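Week 9: Who gets to change the rules?

Okay, picking up where we ran out of time. We'd just got to the Clalten charter and the question So-yul So asked at the end (good one, by the way!): if voters can amend a charter one piece at a time, why would anyone want to throw the whole thing open?

My short answer is that amendments go through the council first, and councils don't love voting to shrink themselves. In Clalten it took 22 years to get a simple disclosure rule onto the ballot. A charter revision body skips that step, at least on paper.
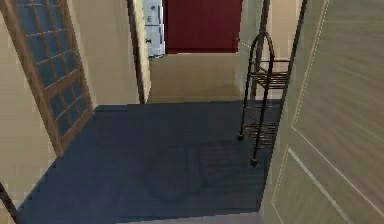
Now compare Vomodthorpe. They elected 35 delegates, and a good chunk of them were sitting council members or people who worked for one. You can guess how the ethics chapter came out. Hyun calls this "capture at the door" in the reading, and I think the phrase is a bit dramatic, but the chapter is great, so please read all of it (yes, the footnotes too).

Three terms I'll expect you to know: revision, amendment, ratification threshold. If you mix up the first two on the final I will be sad.

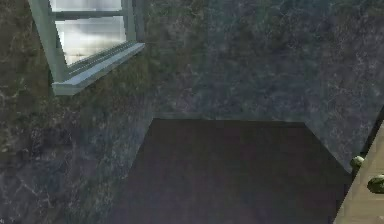

Then there's turnout. Nearly 400 people voted in the Vomodthorpe ratification, in a June special election with nothing else on the ballot. Does that count as the consent of the town? Cumetti says yes, because everyone had the chance. I go back and forth on it, and I'd love to hear you argue.

For next time: Cumetti, chapter 4, plus one page from you on whether officeholders should be barred from serving as delegates. Pick a side!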